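Sorting table checklist, with my comments

Room: back workroom, Tasden Street side
Checked on: 2026-02-07
Form: Ralano 453, small items and bags

I do this one every time we switch over the sorting table, and I've started typing my notes under each line so whoever gets the form next can see what I was thinking. Skip the chatter if you just want the results!

1. Table cover flat, no lifted corners
OK. I ran my hand along all four sides and pressed down on the corners. The felt is holding up better than the old one did (that thing pilled like a cheap sweater). I'd still like a lint roller kept in the drawer, please, because the dark color shows every crumb.

2. Floor clear for a full step on every side
OK after a fix. There was a flattened carton leaning on the table leg and I kicked it twice before I moved it. Cartons go on the rack by the door, and the rack has plenty of room.

3. Screen steady
OK. I gave it a gentle push at the top and it stayed put. Keep the panels at an angle to each other. If you pull it out straight so it covers more, it gets wobbly, and I'd hate to see it come down on the table.

4. Drinks closed and away from the work
OK, with a grumble. I'd rather have bottles at the far edge than by anybody's elbow, and I'd rather have them off the table altogether. If a bottle is one of the things being sorted, fine, but check the cap first. Sticky felt is miserable to clean, and I speak from a long November afternoon with a bowl of soapy water.

5. Plastic bags gathered and kept low
OK. This is the line people skip, and I wish they wouldn't.

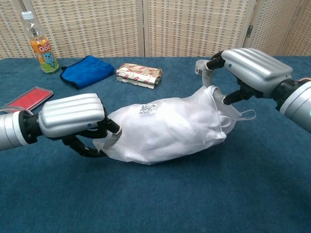
A bag that's been left puffed up slides off the felt the minute the door opens, and then it's on the floor where somebody can slip on it. Press the air out from the closed end toward the opening, twist the top, and put it down. Don't tie a hard knot in a bag that's going to be opened again today. I've seen people go after a knot with scissors, pulling toward themselves, and it makes my stomach turn over.

6. Labels readable
OK on the ones I tried. Keep the label on the outside of the fold when you twist a bag up, or the next person has to undo all your work to scan it. If a label is peeling, replace it. Please don't tape over the code! Shiny tape gave our scanner fits all last fall.

7. Tape put away when you're done with it
Needs attention. A loose roll wanders. I'd like a proper holder for it, and I put in a request with Escobar (number 3288, if anyone wants to nudge them). Until it comes, the tape lives in the top drawer, left side.

8. Food packages sealed
OK. Nothing torn that I could find. Anything wrapped goes out of the room at the end of the day even if it's sealed, because we had ants once and once was enough.

9. Small round containers and other rolling things
OK, but keep an eye on them. Set them on their flat side, a good way in from the edge. I dropped one behind the radiator last year and it's probably still back there.

10. Pouches and cloths folded or laid flat
OK. A crumpled cloth hides whatever's under it. Give it a pat before you pick it up, and empty the pouches before they go back on the shelf.

11. Reach
Mostly OK. Work in the middle of the table and keep everything you aren't using in a row toward the back. You shouldn't have to lean over one thing to get at another.

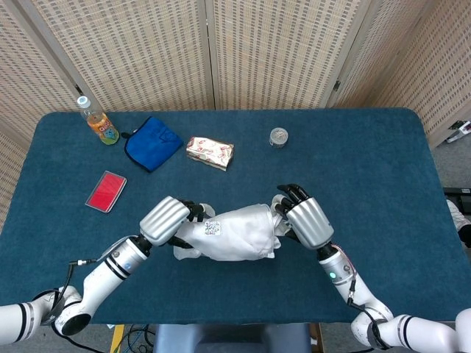

Can I leave a twisted bag on the table overnight?
Leave it if it's empty and lying flat in the middle, away from the edges. If there's anything inside, put it in the Clostix bin under the shelf and close the lid, and write what's in there on the card.

12. Bin lids close all the way
One fail. The lid on bin 799 pops up at one corner. I swapped it for the spare and put the bad one by the door with a note on it. Please don't put it back in use, it looks fine until you lift it by the lid.

13. Lights and cords
OK. The cord to the wall outlet is tucked behind the cabinet again. It had crept out where feet go.

Result: passed, with items 7 and 12 to follow up. I'll look at the tape situation again at the next changeover, and if the holder still hasn't shown up by then I'm going to buy one myself and send in the receipt.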